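Kodura Two-Arm Teaching Kit: Review After a Season of Clearing Tables

Posted 6/28/23 by Soledad Cifuentes

I bought the Kodura two-arm kit in February to teach table clearing. We run a small workshop that builds serving and bussing equipment for cafeterias, and I wanted to know if a pair of bench arms could learn to sort used dishes onto trays without anyone writing motion code. This review covers the kit as a teaching tool. I paid for it myself.

What comes in the box

Two working arms, two smaller hand-held leader arms, a head camera on a post, a rail to mount everything on, cables, and a license for the recording software. You need your own computer. The rail takes a while to get square, and the printed manual skips the step where you set the spacing between the arms. Severino Aranda and I did the whole build in one long afternoon, and most of that went to cable routing.

Two ways to teach

The first is by hand. You press a button on the wrist, the motors relax, and you push the arm through the motion. This is fine for one arm and one simple path. With two arms it gets awkward fast, because your own hands are in the way of the camera and every recording ends up with sleeves in it. I used it for the first week and then only for setting start positions.

The second is remote control with the leader arms. You sit behind the rail, move the small arms, and the big ones follow. The lag is small enough that I stopped noticing it. Squeezing the leader grip closes the fingers on the working arm, and the squeeze is proportional, so you can hold a plate lightly. There is no force feedback – you watch the fingers and learn what a good grip looks like. Barış Ağca, who had never touched one of these, was making usable recordings by the end of his first day. Chiến Tạ needed longer and still prefers to do one arm at a time.

How it handles dishes

Plates are harder than they look. A plate lying flat on a tray gives the fingers nothing to get under. The move that worked best for us was to steady the plate with one arm and bring the fingers of the other in at the rim from the side. When plates overlap, you have to take the top one first, and a tired operator will forget. Those recordings should be thrown out. The software makes that easy: one key marks a run as bad and you carry on.

We used light plastic plates with sauce left on them, since a clean plate is not what comes back from a dining room. Sauce matters for grip, and it matters for the camera too, which has to learn that a brown streak is part of the mess and the rim is still the rim. Dark trays with a shine pick up reflections from whatever is above them. We turned the overhead light down a little and that helped.

By the end of the test we had kept 218 recordings. With the first 177 of those, the trained arms could clear one plate on its own most of the time. Overlapping plates only started to come together once we added the rest, which were nearly all pile-ups. If I did it again I would record the messy layouts from the start.
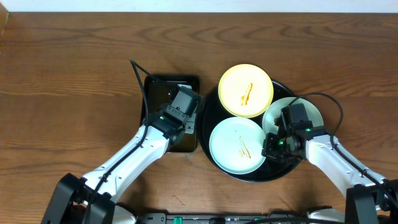
Both arms over the trays, seen from the head camera. The cable on the left arm stands up in a peak past the wrist.

Cables

My main complaint. The wrist cables are stiff and stand out in loops, and when both arms work close together the loops get into the camera view and sometimes hang over the plates. I have had one snag on a tray rim during a recording. Itziar Villalobos tied ours back with soft wraps at the forearm, and that cut the snags, but you have to leave enough slack for the wrist to turn. Kodura sells a sleeve set. I have not tried it.

Software

Plain and reliable. You get a record key, a discard key, a playback view and a folder of files with sensible names. Playback on the real arms is useful for checking that a recording makes sense before you train on it. Start it at 10 percent speed the first time and keep a hand near the stop switch. The export tool failed on me twice with long sessions. Restarting fixed it and I lost no data.

Wear

The finger plates show no damage so far. One leader grip has loosened and needs its screw tightened every few days. The tabletop has picked up marks – put down a mat if you care about the surface. We didn't.

Who should buy it

A small shop or a classroom that wants to teach two-handed tasks by remote control and can give it a dedicated table. If you only need one arm and simple moves, a single-arm kit will do the job for less. If you need to lift stacks of heavy china, look elsewhere, as these arms strain on anything like that.

Ours is staying on the bench. Cups are next, and I will add a note to this review when we have enough recordings to say how they went.

Rating: 4 out of 5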